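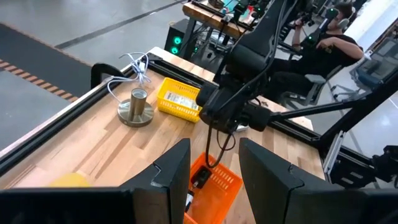 Baskets on the worktop, February

I have gone back to open plastic baskets for small things. The previous system was a set of lidded boxes, and I stopped closing the lids within a month.

Two are in use at present, one orange and one yellow. The orange one has slotted sides and takes electronics and their cables. The yellow one has a lattice pattern and takes anything still in its packet. A printed label can be seen through the openings, so packets go in with the label facing out.

Colour does more of the sorting than I expected. I tried paper tags first, on Corina Cârstea's advice, and they fell off.

The top is butcher block in light and medium strips. I oil it every 200 days and wipe off the excess after twenty minutes -- any longer and it goes tacky. Plastic leaves no ring on it. My old wire baskets did, and one mark took 300 grit and most of an evening to remove.

White cable remains unsolved. It springs back into loops whatever I do, and it will not lie flat along the edge. Deepika Annamalai suggests adhesive clips. I am reluctant to stick anything to oiled wood, so for now it stays coiled loosely in the far corner.

Next: the drawer.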